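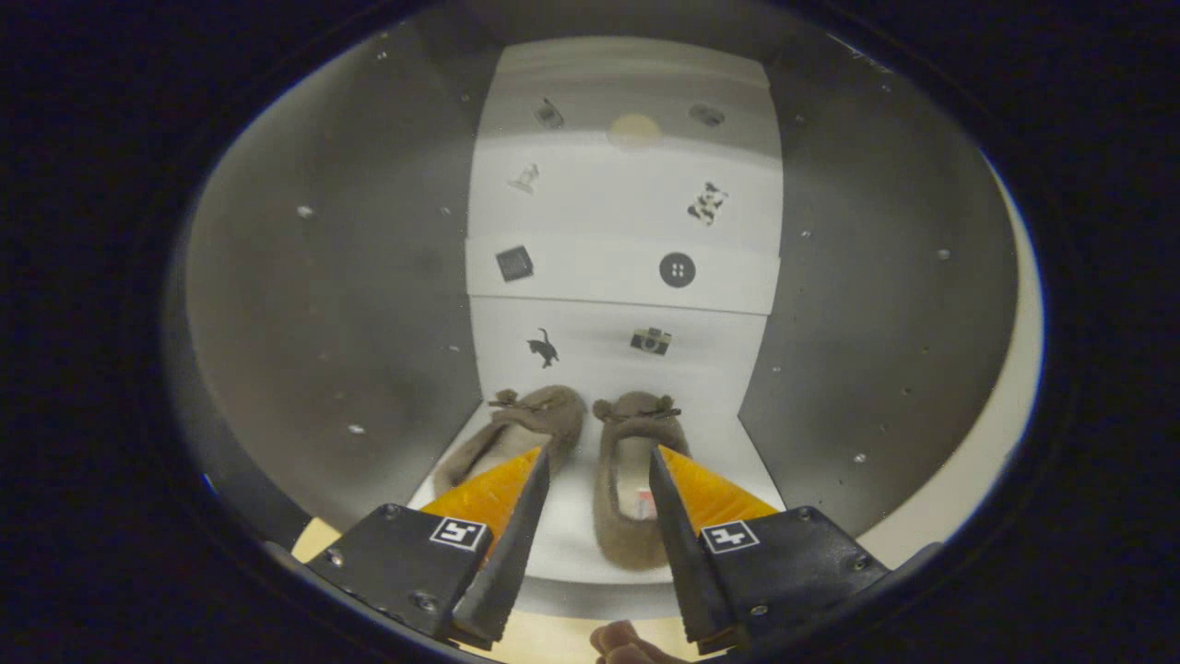
Figure 3. Narrow bay with gray metal side walls and a white stepped back panel.

Journal > Volume Contents > Retail and Space > Article

Abstract Sections Figures References Cited by

3. Bay geometry and the finding of small goods

3.1 Background of the comparison

In the previous section we described how the shops of Palis changed from counter service to open shelves, and how the owners had to decide by themselves where the small goods should be placed. Small goods are understood here as items that a customer can close in one hand: sewing thread, lamp fuses, packets of seed, shoe polish. They bring little money per piece, but they fill a large part of the wall, and the customers ask for them more often than for anything else.

The literature on shelving treats mostly the long aisle of the supermarket. The narrow bay, in which two side walls guide the eye to the back, has received less attention. A stepped back panel of the type in Figure 3 changes the situation of the customer, as each tier stands a little behind the tier under it and the upper edge of every row stays visible. With a flat back panel and deep shelves, the front row hides the rows behind. The shop owners whom we interviewed knew this difference well, although they used different words for it. One owner called the stepped type "the stairs", and we have kept this word in our field notes.

3.2 Shops and participants

The observations were made in two shops. The first, Prondarwood, is a hardware shop near the bus station of Palis. The second, Brostley, sells household goods and school supplies, and it is situated on the hill side of the town. Both shops have been in the same families since the time of counter service, and both still keep the old counter, which is used now for cutting keys and for wrapping.

We invited 70 customers to take part. All of them were adults who had visited the shop before. We excluded persons who had worked in either shop, because they knew the position of the goods from memory. Each participant received a written list with five items and was asked to find them without help. The lists were prepared by Rigoberto Llanos, who also carried out the interviews in May. The stock from which the items were selected contained 200 different articles in each shop, and we took care that no article in the lists was on special offer, as these are usually placed near the door.

Participants were told that they could stop at any moment. Those who stopped were not replaced, and their completed searches were kept in the analysis.

3.3 Procedure

Every participant made one search in a bay with flat shelves and one search in a stepped bay. The order was changed from one participant to the next. We recorded the time from the first look at the list until the last item was put in the basket, and we noted also each item that was taken and then put back. This second measure was suggested by the work of Alarcón, who argues that a returned item is a better sign of confusion than a long search. A customer may be slow only because he enjoys looking, or because he meets a neighbor.

The light was a difficulty for us. The bays of Brostley receive daylight from a high window until four in the afternoon, and after this hour the side walls throw a shadow on the lower tiers. We decided to work only in the morning in this shop. In Prondarwood the light is electric all day — here the hour was not important.

3.4 Observations

In the stepped bays, 38 participants completed the list without returning any item. The participants who did return items mostly did so on the lowest tier, where the labels had to be read from above. Several of them bent down and turned the packet toward the light before they decided. In the flat bays the returned items were spread more equally over all shelves, and the typical error was to take the article from the front row when the wanted one was behind it.

The owners did not draw the same conclusion from this. At Prondarwood the stepped bay was considered wasteful, for the space behind the upper tiers cannot be used for reserve stock. A delivery of 1000 wall plugs, for example, must go to the back room and be carried out again in portions. At Brostley, where the back room is small but dry and close to the sales floor, the family accepted this work and moved the pencils and erasers also to the stepped type.

We return to the question of reserve stock in Section 4, together with the interviews about the cost of restocking.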